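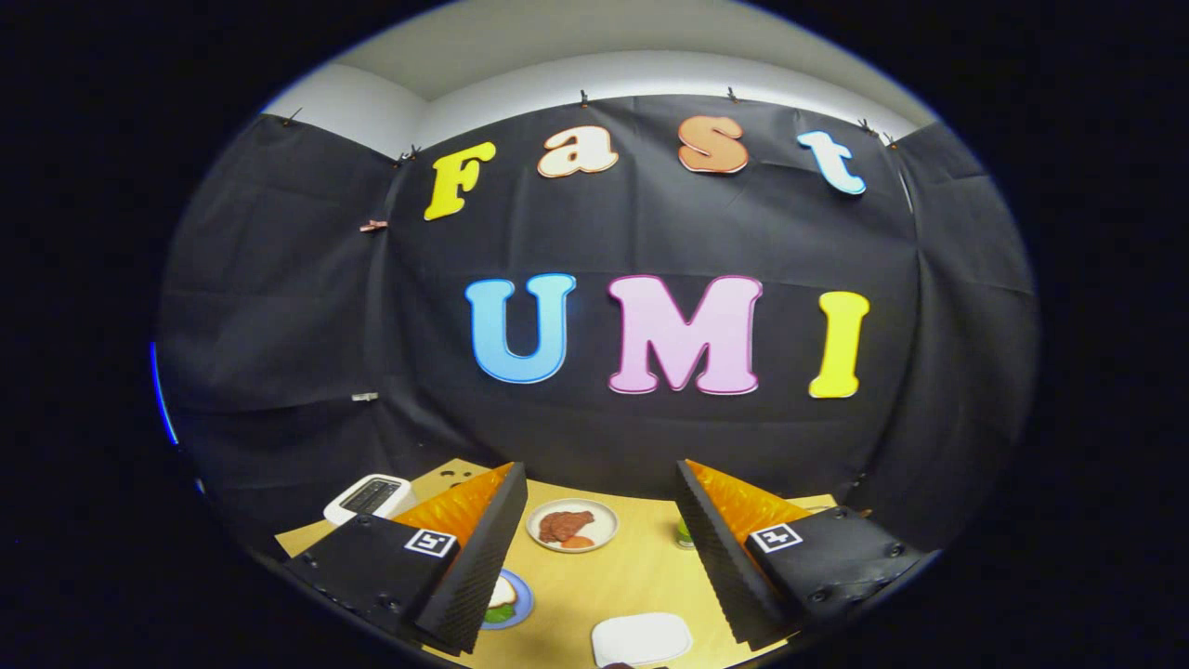
Fast UMI gets its own corner at the Sturner workshop

March 24, 2024

Well, we finally have a proper spot for the gripper build! If you've dropped by the Sturner shed lately you'll know the hand-held gripper had been living on the end of the drill press bench, which suited neither the gripper nor anyone wanting to drill a hole. Now it has black cloth hung round a wooden table like a little booth, with the name up in big coloured letters, Fast on top and UMI underneath. I'm very fond of the pink M.

The fingers are the newest part. They're black with ridged fins, and the orange pads on the inside faces have a ribbed texture that I'm hoping will hold on to slippery things. Each finger has a square black-and-white marker on top so the software can work out how far apart they are. Getting the first pair to close evenly took me 2 weekends and a lot of muttering, and the print log for the whole project says 347 hours, so please be gentle with them.

For practice we've gone with breakfast, or maybe dinner, I can't decide – there's a small white toaster, a toy steak on a plate and some lettuce-looking greens on a blue-rimmed one. The steak is my favourite thing to pick up because it's such a lumpy shape.

We've spent $784 so far, mostly on filament, screws and the Drilus board that runs the logging. The next job is a lighter handle, as my wrist gets sore after a long go, and I'd love to have that sorted well before the open day in October.

If you'd like a turn, the booth is free most evenings. Please put the plates back on the table when you're done, and leave the clips on the cloth alone – it's a pain to rehang!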